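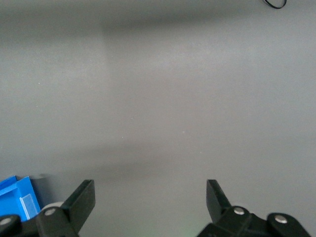
What is the deposit, and when do I get it back?

The deposit is $500 per unit, paid when you sign the lease. We return it by mail within 21 days of the day you hand in your keys, less any unpaid rent or repairs. Give us a forwarding address in writing or the check will go to your old unit.

How long are the leases at Hornuneck Street?

Twelve months is standard. A few of the studios on the first floor are offered month to month, at a higher rent. Ask the office which ones are open.

Do you allow pets?

Cats, yes. Dogs under 26 pounds are allowed in the Bernley building only. There is a monthly pet fee, and it is listed on your lease. Fish tanks over 20 gallons need written approval.

Who do I call if something breaks?

Call the office during business hours and ask for Noreen Duggan. She takes all repair requests for both buildings. After hours, the same number goes to an answering service. Please use the after-hours line only for leaks, no heat, lockouts or anything electrical that smells hot. A dripping faucet can wait until morning.

If you smell gas, leave the building and call the gas company first, then us.

Is heat included?

Heat and water are included in the Bernley building. In the Culanance building you pay your own electric heat, and water is included. Tenants on the top floor there usually see their highest bill in January. You can ask the electric company for the past year of bills on a unit before you sign.

Can I paint the walls?

You can, with permission. Send us the color first. We ask for flat or eggshell paint, no gloss, and the walls have to go back to white before you move out. If you leave them painted, the cost of repainting comes out of the deposit.
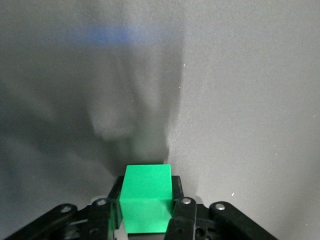
Kitchen cabinets and doors can't be painted at all. Small nail holes are fine and you don't need to fill them. Anchors and TV mounts are different - those holes need to be patched.

Where do I park?

Each unit gets one space in the rear lot. The space number is on your key envelope. Guests can use the street, but check the signs for sweeping days. Cars left in someone else's space are towed at the owner's expense, and we can't get the fee back for you.

What are quiet hours?

From 11 at night to 7 in the morning. Laundry rooms lock at the same time.

Can I sublet or add a roommate?

Subletting is not allowed. A roommate can be added once they fill out an application and pass the same credit check you did. Liam Ní Mhurchú handles applications at Henriques Property Management and can tell you what papers to bring.

How do I give notice?

In writing, 60 days before the end of your lease. Email is fine as long as you get a reply from us. If you don't hear back in two business days, call.

Page last updated 11/29/22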